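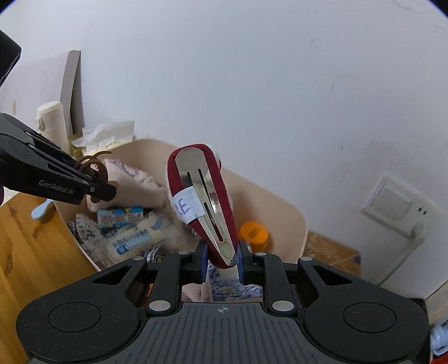 Anyone who has used the Rukier kit for a full shift will say the same thing, according to Oyelaran: the tool is easy to learn and hard to use consistently, and the people who do well with it are the ones who can repeat a dull task without cutting corners. We ask applicants to keep that in mind while reading the rest of this notice.

Call for participants: paired-gripper handling trial, Rurncombe

Flunik is recruiting paid participants for a trial of the Rukier service, a subscription under which small workshops and households receive hand-held grippers, a set of task sheets and access to a checking desk. The service is due to open to customers in November. Before then we need to know how well the task sheets work when they are followed by people who did not write them.

The work

Participants use two grippers, one in each hand, to pick up, hold, turn, pass and put down ordinary household articles. Typical articles are hair clips, folded cloth, small packets and drink cartons. Most tasks take place at or near floor level, beside a storage bin. Each task is set out on a sheet giving the starting position, the order of moves and the finishing position. A task that departs from the sheet is repeated.

Small articles make up the larger part of the list. A flat clip has to be taken between the finger pads and held upright; a claw clip has to be taken without closing it on the pads. Soft articles are marked separately, as the pads tend to gather more cloth than intended. Comments on the wording of the sheets are part of the job and should be written on the back of the sheet, not passed on by word of mouth.

The trial covers 105 task sheets. Each participant works through all of them once and then repeats a selection chosen by the checking desk.

Who can apply

We are looking for 23 participants. No technical background is needed. Applicants must:

- be aged 18 or over
- have full use of both hands
- be able to kneel or sit on the floor for up to 2 hours, with breaks
- read printed instructions in English without help
- be free for all of the sessions they are offered

Left-handed applicants are particularly welcome — the present sheets were drafted by right-handed staff. Experience of packing, sewing, model making or laboratory work is useful and should be mentioned. People who have worked for Flunik in the past year cannot take part.

Sessions and payment

Sessions are held at our Rurncombe site on weekday mornings and afternoons. Payment is by the hour, at the rate stated in the offer letter, and includes the introductory session. Repeated tasks are paid at the same rate. Travel within the town is not refunded; travel from further away may be, if agreed in writing beforehand.

The grippers remain on site. Participants should wear trousers and sleeves that stay clear of the hands, and remove rings and bracelets. Knee pads are supplied.

Records

Sessions are recorded by cameras fitted to the tools. The recordings are used for checking the task sheets and for developing the service. A consent form is sent with the offer letter and must be returned before the first session. Participants may withdraw at any point and will be paid for the hours completed.

How to apply

Apply through the form on the Rukier page of the Flunik website. State which hand you write with, the sessions you could attend and any relevant experience. A CV is not required. Applications close on Saturday, September 21, 2024. Shortlisted applicants will be invited to a short handling test at Rurncombe, for which payment is also made. Those not selected will be told by email and may ask to be kept on the list for later trials.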